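# Plastic stool with push-in legs - which way up do you build it, and how do you get the last leg to stay put?

**posted by Gorkasum**

Hello all, first time asking anything on here so be gentle. I've bought a couple of those white plastic stools that come flat, with a separate seat and four tube legs, and I'm having a proper battle with them. There's no glue, no screws, just a round socket in each corner underneath, and you shove a leg into each. The instructions are a single drawing with an arrow on it and I've been staring at it since breakfast.

My first go was on the kitchen floor, kneeling on the lino, with the seat the right way up and me trying to lift it onto the legs. Don't laugh. As soon as I got one leg lined up another fell over, and the dog thought it was all for him. So now I've moved up to a table with a bit of black plastic sheeting over it and I'm going one leg at a time with the seat turned over, ribs facing up.

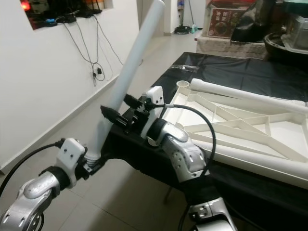
What I can't work out is how hard I'm supposed to push. The first leg went in with a bit of a squeak and then stopped, and I can't tell if it's home or if there's more to go. I don't want to split the socket. I also don't know if it matters which end of the leg goes in, or if they're all the same leg. They look the same to me but so do all my black socks.

The stools are for my mum's place, she wants one in the shower room and one by the back door for doing her boots, so I'd like them to be safe and not something that folds up the minute she sits down. She's 20 minutes away in Nandby and I'd rather turn up with them finished than do all this swearing in her hallway.

Any tips welcome. I've got a rubber mallet if it comes to that!

---

**posted by Diravbridge_Dabbler**

Put the mallet down for now! I've built 6 of these over the years (church hall, don't ask) and I've only ever needed my own weight.

You've got the right idea turning the seat over. I'd say that's most of the job. What I do is this:

- Lay the seat top-down on something flat that won't slide about. Plastic sheet is fine for keeping the top clean but it can be slippy, so I put a folded towel under mine.
- Look at both ends of each leg before you start. On the ones I've had, one end was ribbed and the other smooth, and on mine the ribbed end was the one for the socket. Yours may well be different, so check your drawing and see which end actually matches the hole.
- Offer the leg up by hand and turn it a little as you press. If it leans, take it out and start again. A leg that goes in crooked will stay crooked.
- Get all four just started before you push any of them right down. This was the thing that changed my life. If you ram one home first, the others can be a pain to get straight.

That last one I learnt when I'd got three legs up and was left with one lying across the seat, wondering why it wouldn't go in the last corner. I'd leant on the first three so hard that the whole seat had gone a tiny bit skew. Eased them back a touch, got the fourth started, and after that it was no bother.

When all four are in, and only then, turn the whole thing the right way up on a hard floor and lean on it with both hands, straight down over each corner in turn. You'll probably feel each leg give a little and then stop. That's your answer about how hard to push, by the way - hands first, then body weight, and always straight down so you're not levering at the socket.

I went back to my notes from when I did the last lot (yes I keep notes, I'm that person) and I'll copy them in, as they cover the fiddly corner better than I'm managing to here. 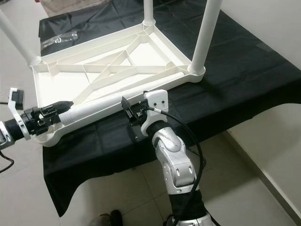
*Diravbridge, November*

Fourth corner again. Had the leg in the wrong position altogether, was trying to come at it from across the stool with the other legs in my face. Walked round the table so the empty corner was right in front of me. Much easier. Held the seat down with one hand by the outer wall and kept the other hand low on the leg, close to the end going in. If you hold it high up it waves about like a flagpole.

Wiped the sockets out first this time. Little curl of plastic in one of them, left over from the moulding I suppose, and it came off with a thumbnail. Leg went in sweet as anything after that.

Tried a smear of washing-up liquid on one leg. Don't bother. It went in lovely and came out lovely too.

So there you go. For the shower room one I'd check the rubber feet as well, if yours came with them. They sometimes hide in the bottom of the bag, and I've thrown a set out with the packaging before now. No feet on a wet floor is asking for trouble. And please look up the weight limit on the box before your mum has a go.

---

**posted by Tăng**

Just twist and push, takes two minutes. Mine has been in the garden since spring and it's fine.

---

**posted by Gorkasum**

Thank you both! The "get them all started first" thing makes so much sense and is precisely what I wasn't doing. I went back to it after lunch with the towel underneath and my sleeves rolled up. I've found the feet too, they were in the bag, in the recycling, under the teabags.

I've started jotting things down as well, now that I know it's allowed, so for anyone else who ends up on this page with the same stool:

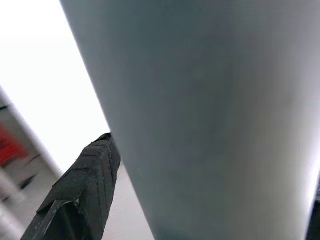 **Nandby, November**

Brought both stools over to Mum's on Saturday. One finished, one still in bits because I ran out of morning. Did the second on her dining table while she made the tea and told me I was doing it wrong.

Things I'd pass on. Run a finger around the end of every leg before it goes in, one of mine had a rough edge that was catching. Take your rings off. Press, turn a bit, press again. When I thought a leg was in I gave it a gentle tug, and one of them popped straight back out at me, so I'm glad I tried it then and not later.

The one I'd done at home had a slight rock to it on her tiles. I pressed down over each corner in turn like Diravbridge_Dabbler said and the rock went. It might have been her floor, mind you, it's an old house and the tiles go all over the place.

Sat on both myself before I let her anywhere near them. She's decided she wants the shower one by the back door and the back door one in the shower. They're the same stool, Mum.

---

**posted by Diravbridge_Dabbler**

Ha! Glad you got there. Give the legs another press in a week or so, mine always seem to want it once they've been sat on a few times. And keep the box if you've got somewhere to put it, they do come apart again for moving house, though you'll need a second pair of hands and a bit of patience for that.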